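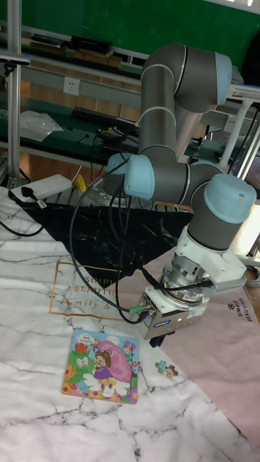 2024-10-13

Falari 3 is out this weekend, and I've had my hands on it long enough to tell you what changed. If you missed the earlier posts, Falari is our planning and grasping package for six-joint arms, the one that grew out of the old Stararden scripts (may they rest). It's the first big release since March, and I'm pretty excited about this one!

The headline item is the new approach planner. Up to now Falari treated every part as a box with a height, which is fine for blocks and hopeless for anything thin. A jigsaw piece sitting on a printed cloth barely shows up in a depth map, so the old code would either call it noise or send the fingers down too far. The new planner takes the outline from the color picture and the height from the table plane, then slows the arm for the last 10 millimeters. You can set that distance yourself, by the way. It's in the config file under "approach," right where the old speed limit used to live.

Segmentation got a lot of love too. We picked puzzles and a busy tablecloth on purpose, with veins and lettering running all over it, and the old version kept proposing grasps on the pattern. I have a whole folder of those and some of them are pretty funny. The new model, which we've been calling Liew, learns the empty table first and then looks for what's different. It still gets confused when a cartoon on a piece has the same colors as the board next to it, and I don't have a good answer for that yet. If you do, please write to me.

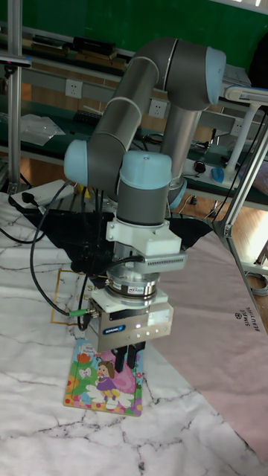

Then there's the wrist. We now read the pose of the whole tool stack from one description file, so the adapter, the flange and the gripper all get their own entry. Before this, everybody typed in one long offset by hand and hoped. I got mine wrong by 2 millimeters back in March and spent an entire afternoon blaming the camera. If you're upgrading, there's a small converter that splits the old offset for you, but check the result with the arm well above the table before you trust it.

Cable slack is in there as well, sort of. You can tell the planner how far the last joint may turn before the wiring gets pulled, and it will go the long way around when it has to. Looks silly, works for me.

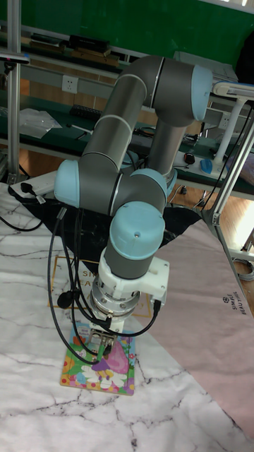 On the tooling side, Gralard (the log viewer) now opens recordings directly, with joint angles and camera pictures on the same timeline. It used to be a separate export step that I forgot every single time. Scrubbing is smooth on my laptop, though very long recordings still take a while to load.

We closed 58 tickets for this release. A few are spelling fixes, and one was a crash that hit anyone with a space in their folder name (sorry about that, it was mine).

What didn't make it: placing a piece back into its slot. Picking comes first, and the fitting part needs force control that I'm still tuning. It's on a branch if you'd like to poke at it, just keep the speed low and a hand near the stop button. Old config files load with a warning for now, and the full list of changes is in the release notes.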